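Posted 08/06/2026
Filed under: Robots, House rules, Working notes

I have been asked a few times now for the rules we use when a robot handles cloth in somebody's bedroom. They live in a shared file at Lirnent and the file is a mess, so I have written them out again in an order that makes sense to me. They are working rules and they change. If you run something similar you will probably disagree with a couple of them.

Some background first. Lirnent is small. We write task procedures for household robots and then sit with the machine and see whether the procedures hold up. The bedroom work is called Yook, after nothing in particular. It covers clothes, bedding and towels, in rooms that people really use. Before Yook we did kitchens, under Badent, and most of our early rules came across from there without much thought. That was a mistake. Kitchen rules are mostly about hard things that break. A plate is either in the gripper or it isn't. A shirt can be in the gripper, on the bed, under a pillow and round a bedside lamp all at once.

The first version of the Yook rules had 50 items. People didn't read them. I didn't read them either, and I wrote most of them. In March we threw the list away and started again with the ones we had been breaking, and ended up with six.

1. Clear the surface to one layer under the item.

If the robot is picking clothes off a bed, the bed has its sheet on and nothing else. No throw, no cushions, no second pile waiting its turn. A made bed with a duvet looks tidier but it is a much harder surface, as the item sinks in and the gripper takes a pinch of duvet along with it. We do practise on duvets, but as a separate task with its own sheet of notes.

2. Say what counts as the item before starting.

One garment, named out loud and written down. If two things are tangled together, that is a tangle and gets logged as one. We had weeks of arguments at the review table over whether a sock inside a trouser leg was a failure. It was never agreed in advance, so both sides were right.

3. Watch what is underneath as well as what is held.

This is the rule I would keep if I could only keep one. When you grip cloth that is lying on cloth, the bottom layer often comes too. Sometimes it is friction and sometimes the fingers have caught it. From the operator's chair the two look much the same. So the written instruction is to look at the sheet first and the garment second. A soft wrinkle that stays where it is can be ignored. A fold that stands up and points towards the gripper means stop pulling, lower, let the cloth go slack and look again.

Slippery sports fabrics are awkward in their own way. The cloth gathers at the grip and the rest trails wherever it likes, and piping or an elastic band gives a finger something to catch on. I now ask people to write down the type of cloth every time, in plain words. "Shiny, thin, has a lining" is more use to me later than a product name.

4. Nothing hangs where the robot is going to be.

Clothes draped off the side of a mattress are fine to pick up. They are not fine if the base has to drive past them. Either the robot stays put and does the whole item from one spot, or somebody moves the garment up on to the bed and we note that it was moved. The same goes for radiators and vents. I want a hand's width between trailing fabric and anything warm or slotted, and I want it checked by a person standing up, not by a person at a screen.

5. Slow on the lift, and slower on the release.

We hold to 95 per cent of the runs in a block being done at the slow setting. The rest can be quicker if the operator wants to try something, and they mark it. Before this rule everybody crept faster over an afternoon without noticing, me included, and the later runs couldn't be compared with the early ones.

6. Write down the stop as carefully as the finish.

Of the 2,389 runs we had logged when I last looked, far too many of the stopped ones say only "stopped". Stopped by whom, at what point, with what in the gripper? A run that ends early because a person didn't like the look of the sheet is a good run in my book. It needs one full sentence. I have started sending back the ones that don't have it.

The fold I mean in rule three is the kind beside the yellow garment in this picture.

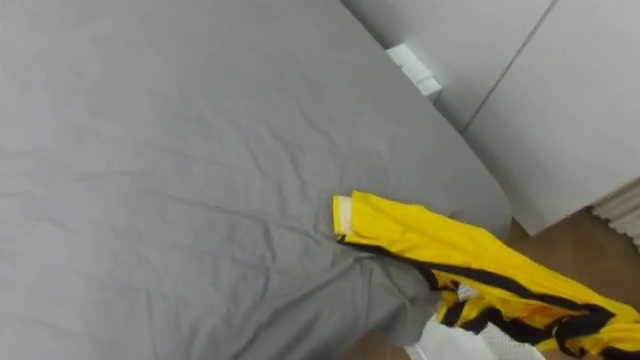
Bedding task, gripper at the bottom. Check the grey sheet before the yellow.

We have no number for how big a fold is too big, and I have gone back and forth on whether to set one. A colleague wants a limit in centimetres. My trouble with that is that operators will then spend their attention judging centimetres from an odd angle. For now it stays as a judgement, and if two people disagree the more cautious one wins.

There is a larger question about whether rules like these should sit with the operator at all, or be built into the machine. Some of rule five already is, as the slow setting has a proper cap. I would like rule three to go the same way eventually. Until it does, a written rule that people follow will have to do.

The Evilberg flat gets the same six rules next. It has narrower rooms and a lower bed, so I expect rule four to need rewording first. I will put the new wording up when we have settled on it.

Tags: robots, laundry, safety, procedures

3 comments

tidewrack
We do hospital linen and our version of your rule 3 is nearly word for word the same. We did set a limit in the end. It was ignored within a month and we took it out again.

Marrowfat
Do you count a run as stopped if the operator lets the cloth go slack and then carries on? Rule 3 says stop but rule 6 reads as if a stop ends the run.

Reply from the author
Fair point, the wording is poor. A pause under rule 3 is logged as a pause and the run carries on. A stop ends it. I'll change rule 3 in the file to say pause.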